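Robot Rules: Who Says Stop?

Hi, it's Bok-nam So again, back with another page about the machines I write about.

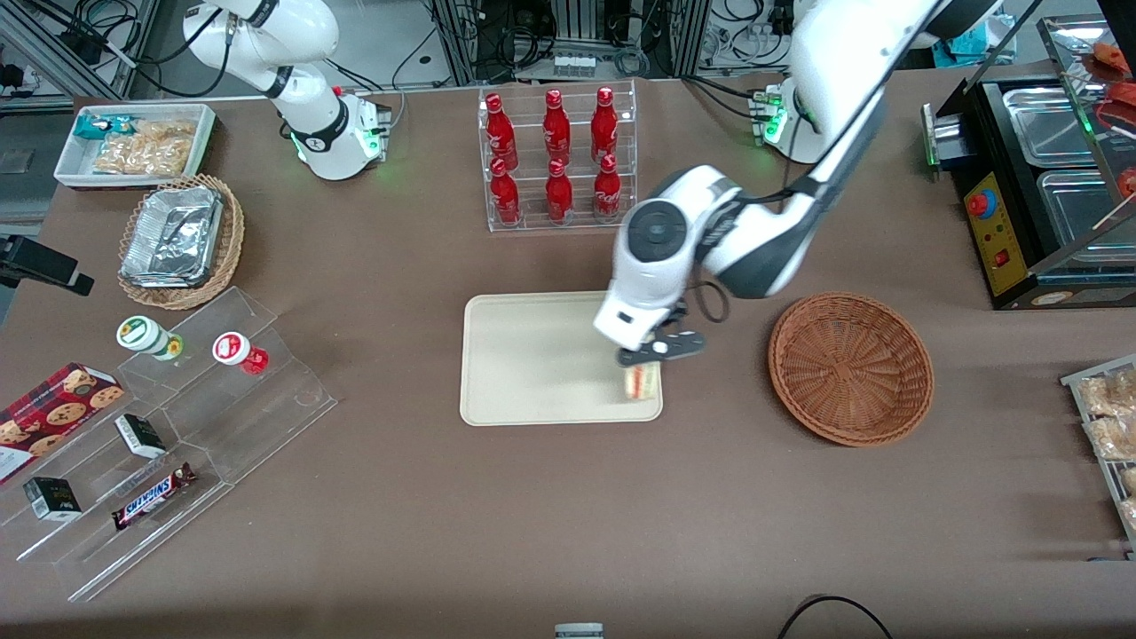 Last time I promised we would talk about rules. Yes, robots have rules! Grown-ups call them safety standards, and some of them are as long as a school book. I'm going to tell you about my favorites.

First, the big red button. It's called an emergency stop, and you'll find one on lots of machines, even some that keep food warm. Push it and the machine has to quit what it's doing. It should be easy to see and easy to reach – so no hanging your coat over it!

Next, hands. When a robot arm is switched on, people keep their fingers out of the space where it can swing. An arm that is sitting still might just be waiting for its turn, so we treat it like it could move any second.

Then there's squeezing. A gripper should hold a snack tightly enough to carry it and gently enough that you don't end up with a bag of crumbs. People test this over and over. At Plorkerby they wrote down 556 practice grabs in one notebook, and I got to read it (my eyes hurt a little).

Want to try it at home? Pick up a cracker with kitchen tongs, carry it across the room and write your own rules for doing it safely. I got to two before I dropped mine.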